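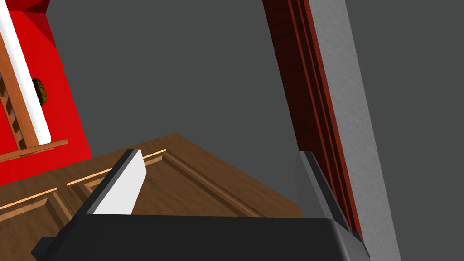 The wrist view in simulation: gripper open over the paneled wooden door, with the red cabinet and its white bar handle at upper left.

Doors, Again

Regular readers will remember that the spring issue promised our robot would be opening kitchen cabinets by the time the leaves came down. It is October, the leaves are down, and the robot is opening kitchen cabinets. It is doing so in a simulator, in kitchens made of polygons, where a torn-off hinge costs us the time it takes to press reset. We are calling this on schedule.

The project is Flosbridge, run by Gudrun Kuhlmann with Knut Hagedorn on the learning side and Ute Görtz on everything that has to compile. The question sounds small. If a robot arm learns to open doors from a camera on its own wrist, how much does it learn about doors, and how much does it learn about the particular kitchen it grew up in?

The first answer, last winter, was embarrassing. The policy had been trained on Puvton, our set of generated kitchens, and it did beautifully until Ute changed the colors. She left the geometry alone and swapped the finishes, so that red fronts became cream and wood became gray. The arm reached out with great confidence and closed its fingers on air. It had worked out that in Puvton, as first built, handles came with red cabinets, and it had stopped bothering to look for the handle. Knut spent an afternoon maintaining that this was a form of intelligence. Gudrun asked him to fix it anyway.

The fix has two parts. The first is dull and everyone does it: shuffle the finishes during training so that color tells the robot nothing. A glossy red cabinet in one episode may come back in any other finish in the next, and the trim and walls get shuffled along with it. We were doing a little of this already. Now we do a lot, and the kitchens have become fairly hard on the eyes. Waltraud Stüber, who came by to borrow a monitor, asked who had decorated.

The second part is the one the paper is about. Instead of predicting only the next arm motion, the policy also has to guess how the door is hinged: where the axis is, which way it swings, and how far it has already moved. It gets scored on that guess at every step. The simulator knows the right answer, so the labels are free, and free labels are the main reason anybody puts up with simulators.

We expected the hinge guess to help a bit with pulling. What it helped with most was the stretch after the first pull, when the door has come partway and the handle may have drifted out of the wrist camera's view. A door at an odd angle, filling half the picture, is a confusing thing if all you know how to do is chase handles. The old policy would often let go at this point and wander off to grab whatever else stuck out. The new one keeps an opinion about where the axis is, and it tends to stay on its arc.

Now the numbers, for those who skipped down here. We held out 2,763 test episodes in kitchens the policy had never seen, with finishes it had never seen either. An episode counts as a success if the door ends up past the target angle with nothing else in the kitchen knocked over. The old policy managed 629 of them. Shuffling the finishes alone brought that to 1,052. With the hinge guess added, it goes well past that, and the full table is going into the paper once Ute has rerun the last batch with a different random seed. She does not trust a good result until it has happened to her twice, and the rest of us have learned to wait.

A word on the failures, which are more fun to watch. The commonest is the polite failure, where the gripper stops a little short of the handle and hovers there until time runs out. Knut thinks the penalty for bumping things is too high. Gudrun thinks the penalty is fine and the robot has good manners. The next is the lever failure, where it gets one finger behind the edge of the door and pries. This works, in the sense that the door opens, and we had to argue over whether to count it. We count it. Roswitha Ostermann, who reads our drafts and is strict about definitions, pointed out that she opens her own kitchen cabinets that way when her hands are full.

There is also one kitchen in Puvton where the policy has never once succeeded. We looked into it at some length, drew up several theories about clutter and viewing angle, and then Ute found that the door had been generated with its hinge locked. It has been left in the test set for now. Removing it after seeing the results felt like bad form, and there was some admiration for how long the robot kept trying.

Next comes the real arm, a prospect that makes everyone a little quiet. Oltmanns has offered us a row of ordinary cabinets in their test hall at Flustinley, all wood fronts, different ages, with hinges that squeak and sag and in one case stick. Our simulated hinges do none of this. They turn the way hinges turn in a textbook. Knut has started adding friction and slop to the training kitchens, with values he describes as informed guesses. Gudrun has asked him to write down what informed them.

The wrist camera worries us less than it did. The simulated view is much cleaner than anything a real camera will send back, with big flat surfaces of plain gray where a real kitchen would have a toaster, a calendar and a window with the sun in it. Shuffling the finishes seems to have made the policy less picky about such things, though we have only checked this with recorded footage and no arm attached. Doing well on recorded footage is a bit like doing well at tennis against a wall.

If you have a cabinet door that is difficult in some interesting way, Ute would like to hear about it. She is after odd hinges in particular: double-jointed, spring-loaded, painted shut, put on upside down by a previous owner. Measurements are welcome, and a sketch is enough if you can't measure. Doors that are merely ugly we can now produce ourselves.

The code for the finish shuffling is on the group's shared drive in the Flosbridge folder. The hinge part follows when the paper does. Please ask before running the full test set on the shared machines, as it takes all night and Waltraud still needs them at 8 in the morning.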